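Chapter 7

Sitting Down Together: The Household Meal as an Institution

Before you read
Write down where you ate your last 3 meals, who else was there, and who decided when it was over. Keep the list. You will be asked for it again in Section 7.4, by which time you may wish to have eaten better.

Key terms: commensality, seating order, grazing, head of table, table talk, second shift

Sociologists came late to dinner. For most of the discipline's history they preferred factories, churches and prisons, places where people are made to do things at set hours under the eye of someone in charge. It took a surprisingly long while for anyone to notice that this also described supper at their grandmother's.

Commensality is the practice of eating with other people. The word comes from the Latin for "table," and it has the advantage of making a grilled cheese sandwich sound like a field of study. A family that eats in the same room at the same time is commensal. A family that eats the same casserole in shifts, standing up, is a harder case, and we will spend most of Section 7.2 arguing over it.

Consider the town of Bruvstead, where Ragnvald Strand spent a winter asking households how often they ate together. He interviewed the adults first. They told him every night. Then he interviewed the children, who asked him what he meant by together. Strand ended up with 800 pages of notes and a rule that bears his name among his students: ask the youngest person first, and don't do it in front of the others. 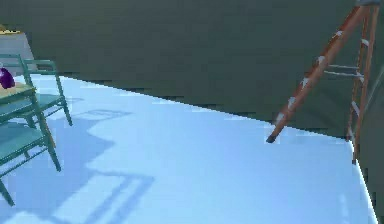
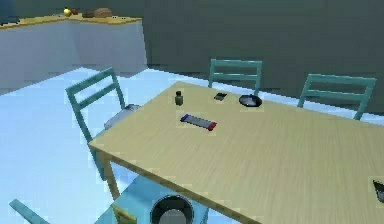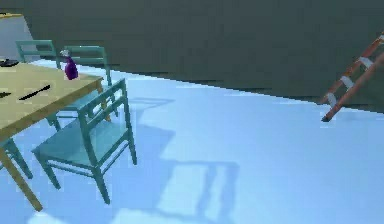
Furniture of the shared meal, in computer renderings: chairs, a table with its chairs, a tabletop with a knife on it.

What Strand's adults were reporting was a norm, a shared idea of what ought to happen. What the children were reporting was Tuesday-to-Sunday life with soccer practice in it. Both are data. The mistake is to treat the first as a sloppy version of the second. People who say they eat together every night, and don't, are telling you what sort of household they believe they live in.

Tharushi Rathnayake took up the question from the other end. She ignored how often people ate together and looked at where they sat. In 13 households in Aasen she found that almost everyone had a fixed seat, that almost no one could say how they had gotten it, and that a guest who took the wrong one was never corrected — only watched. When she asked one father whether his chair was the head of the table, he said the table was round.

Her findings raise the three questions that organize this chapter. How does a seating order get made without anyone making it? Who does the work that lets the others sit down? And what happens to the order when a member leaves for college, remarries, or buys a larger television?

7.1 Who Sits Where

Start with the plainest fact about a seat at the table, which is that somebody has to be nearest the stove.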